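Brevelard gripper fingers, set of 2 - my review after one season

I bought these fingers in June for the small arm in our workshop in Bestville. The old ones from Soltbridge were worn, and thin tools were turning in the grip. I paid 71 dollars.

Mounting is easy, but the paper guide does not say that you must set the closed position again. I lost one evening on this. Now I check it after every 302 cycles and clean the tips with a dry cloth. At 1,442 cycles I tightened the left screw a little - it was my only repair.

Thin round things are held well. For heavy parts I would choose something wider. Four stars.

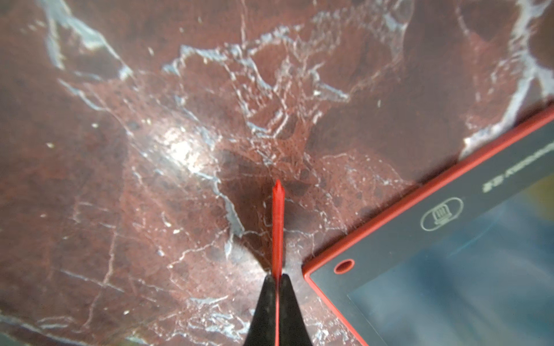 Red stylus between the fingers, tablet-like device on the right.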